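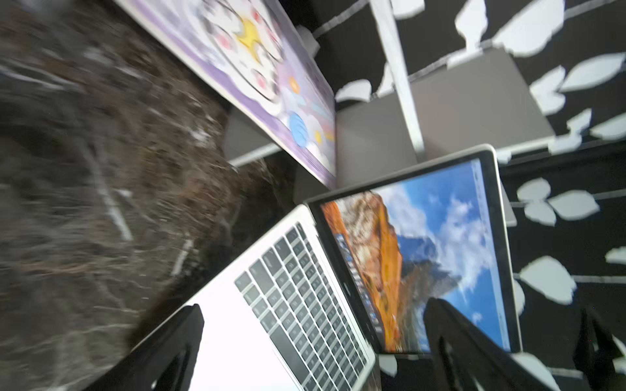

The brown marble, with the laptop open on it. Look at those veins!

Stone Tables, Part 2: The Marble Ones

Welcome back to the table pages! Part one was all slate and soapstone, and so many of you wrote in asking for marble that I moved it up the list. I've been fixing, polishing and generally fussing over stone tabletops since I left the tile trade, and I still get a little giddy when a dark slab comes up with that much going on in it. White and tan running through deep brown -- I could look at it all day, and on Monday I pretty much did.

A few people have asked if a stone top is any good for a desk. Yes, yes, yes! I love a silver laptop against dark marble. The pale metal and black keys look so crisp next to all that wandering color, and if your wallpaper happens to be a big orange granite cliff under a blue sky, you've got rock on the table and rock on the screen. Couldn't have planned it better.

Some notes for those of you working at one:

Stone feels cold on the wrists first thing in the morning. I keep a folded wool scarf along the front edge until July or so, then forget where I put it.

Coffee is the enemy. Marble etches, and a ring left overnight can take me 40 minutes of rubbing to get out, if it comes out. Use a coaster, and use one for iced tea with lemon too (especially that!).

Check the rubber feet under your laptop for grit before you slide it anywhere. Better yet, pick it up.

For everyday dusting I use a soft cloth, barely damp, then a dry one right behind it. No vinegar, please. Aníbal Carvalho taught me that at the old Limasa yard, where he'd polished nearly 3,000 slabs by his own reckoning and had strong words for anybody who came near one with a salad ingredient.

Sealing: I do mine every 6 months, two thin coats, and wipe off the extra before it gets tacky. The Grorno sealer is the one I reach for. It goes on clear and doesn't leave that plastic-looking shine on dark stone.

If you're shopping for a slab, ask to see it in daylight and walk all the way around it. Veins that look calm from one side can go racing off when you stand at the other end, and that's half the fun of owning one. Skenavar has a good remnant rack out back, and the offcuts are plenty big for a small desk.

Next up is the green stone, including the Choo family's kitchen table, which took four of us to carry up the stairs. Send me your own tables in the meantime -- desks, sideboards, wobbly little plant stands, I want to see them all!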